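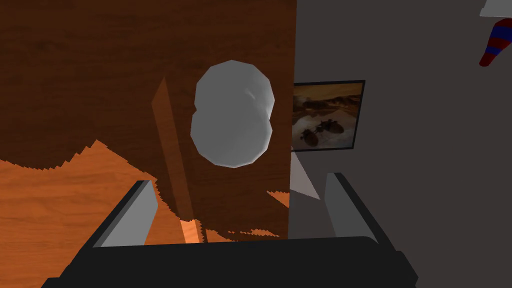 We're looking for people who like to make things for their park days! Jullmont Park opens its gates again in June, and the Lanyard Swap is back with it. If you have ever glued, stitched, painted or beaded something so you could wear it in line for a roller coaster, please read on, because we would love to have you.

For anyone new: the Lanyard Swap is a get-together for Jullmont fans who decorate their own pass lanyards, badge reels, autograph books and stroller flags. You make a batch at home, bring it along, and trade with families you have never met. Last season we traded 2,204 pieces. My own daughter came home with a felt pickle wearing a cape and has not taken it off her backpack since.

## What we need

**Swappers.** This is most of you. You make at least ten pieces and bring them to the swap. They don't have to match, and they don't have to be fancy. One of the most popular pieces last year was a plain blue lanyard with a row of buttons sewn down one side (every button different, all from somebody's grandma's jar). Kids can sign up as swappers too, with a grown-up on the form.

**Table leaders.** We need more of these than we did last time. A table leader picks one easy project and helps people make it on the spot. It should take under half an hour from start to finish, and a seven-year-old should be able to do most of it. Duct tape wallets, shrink plastic charms, painted wooden beads, ribbon wraps — all good. We pay for your supplies if you send us a list first. You also get lunch and a park ticket for another day.

**Pattern testers.** You can do this one from home. We're putting together a little booklet of projects and want to know where the steps get confusing. You'd get two patterns by email, make them both, and write back to tell us what went wrong. Please be picky! If step four made you say a bad word, we want to hear about step four.

## Where and when

The swap is at the Egger Pavilion in Stostgate, a short walk from the park's north lot. You do not need a park ticket to come to it. Doors open to table leaders at 8 a.m. and to everyone else at 9:30. We wrap up at 2, which leaves plenty of time to head into the park afterward and show off what you got.

The exact June date goes out by email as soon as the pavilion confirms it. If you sign up now and can't make the date, just reply and say so. No hard feelings, and your finished pieces can still come by mail.
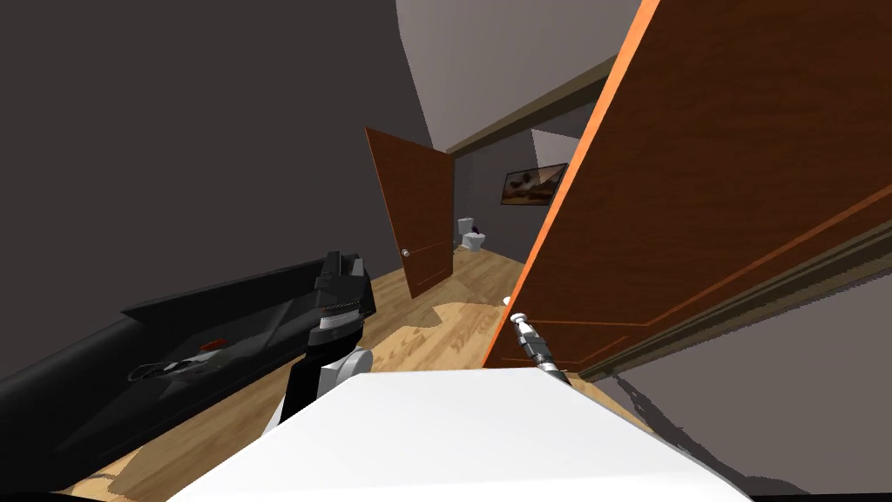

*Wooden floors along the hallway, with a small bathroom past the open doorway.*

## What you can bring

Anything handmade that a person can wear or carry at the park. A few rules come from the park itself, so please stick to them:

- Lanyards need a breakaway clasp. We'll have a bin of spares if you forget.
- No glitter that sheds. Sealed glitter is fine. Rub it with your thumb, and if your thumb sparkles, it needs another coat.
- Nothing with a blade, a needle or an open safety pin left in it.
- Stroller flags can be up to two feet tall, counting the stick.
- Don't cover the barcode on a pass. The gate scanners are fussy, and a strip of washi tape is enough to send you to guest services.

Paint pens hold up better than regular markers on the slick kind of lanyard. Nail polish works nicely on metal clips, but let it dry overnight before you bag it up. I once skipped that and ended up with eleven badge reels stuck together in one cheerful lump, which someone traded for anyway.

If you're selling your work somewhere, that's great, but please leave the price tags at home. This is a swap only, and no money changes hands at the tables.

## Who is a good fit

You don't have to be an artist. You don't have to know a single other person. More than half of our table leaders came the first time all by themselves and sat down next to somebody with a hot glue gun. Our mailing list has 806 people on it now, and I think most of them would happily talk your ear off about ribbon widths.

For table leaders, we do ask that you are 18 or older, that you're comfortable showing the same steps over and over, and that you can stay for the whole event. Experience with kids' groups, scouts or classroom crafts is a big plus. So is speaking Spanish or ASL. Tell us if you'd like to share a table with a friend, and tell us if you need a chair with a back, a spot near an outlet, or a quieter corner. We can do all three.

## How to sign up

Send an email to the Irna Craft Club with "Lanyard Swap" in the subject line and include:

1. Your name and the town you're coming from
2. Whether you want to be a swapper, table leader or pattern tester (you can pick more than one)
3. How many people are in your group, with ages for any kids
4. For table leaders, your project idea and a photo of a finished one

A phone snapshot is plenty. Table leader spots get filled in the order the emails arrive, and we try not to have two tables doing the same project, so a second choice helps. Pattern testers will hear back within a week and can start right away.

Questions about any of it can go to the same address. I read them all, usually in the evening with a pile of half-finished tassels next to me.

See you in Stostgate!

Adom Amoah
Irna Craft Club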